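Assistant for the Textile Rooms (part-time)
Clelidier Museum of Household and Craft, Grurstead

Our museum is looking for an assistant who will help with the collection of tablecloths, napkins, towels and bed linen. It is a part-time position of 17 hours per week, starting in September. The contract is for two years and can be extended if both sides wish it.

Who we are

Clelidier is a small museum in the old market building of Grurstead. We collect things that people used in their homes and small workshops. The largest part of the textiles came to us from the Ruppert family, who had a linen shop in the town for three generations. Many pieces still carry the shop label, and many are not yet listed anywhere. You will work together with Wiebke Janssen, our head of collections, and with the team of the exhibition Danine, which opens next year.

Your tasks

You unpack, measure and record textiles in our database.
You do light surface cleaning and small sewing repairs, after training.
You prepare rolls, boxes and labels for storage.
You help to set tables for the display rooms and change the cloths when it is needed.
You answer simple written questions from visitors and researchers.
You take part in one weekend opening per month – the hours are given back during the week.

What we expect

You have patience and clean, calm hands. You can describe an object in plain words, so that a colleague who was never in the room understands which one you mean. You have some experience with fabrics, from a school, a job or your own sewing at home. A diploma in conservation is welcome but it is not a condition.

You should be able to lift boxes of 9 kilograms and to stand for a longer time. Written English is necessary. If you also read German or French, please tell us, as a part of the Ruppert papers is in these languages.

What we offer

You get paid training in the first weeks, a fixed working plan and free entry for you and your family. The storage rooms are cool also in summer, so a warm sweater is a good idea. There is a kitchen for the staff and a place for bicycles in the yard. We can support you with the cost of a monthly bus ticket.

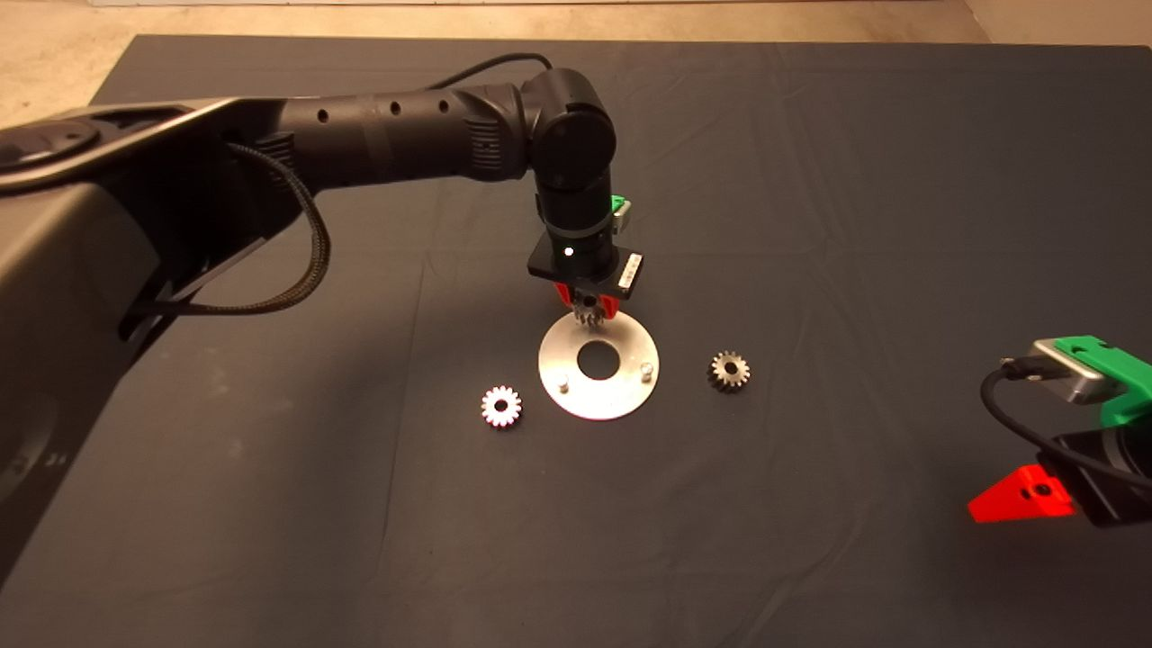

Table with dark gray cloth and round metal plate.

How to apply

Please send us a letter of not more than one page, your resume and the contact of one person who knows your work. In the letter, we would like to read about one textile that you know well. It can be an old piece or a kitchen towel – please write how it is made and how you would store it.

Applications go to Eulalia Mansilla, Personnel Office, Clelidier Museum, Grurstead, by e-mail or on paper. The last day to apply is 12 May 2026. Papers sent by post will be returned only if you add an envelope with your address and a stamp.

Interviews take place at the museum and last one hour, including a short practical task with a needle and thread. Travel costs for the interview are paid back against the ticket.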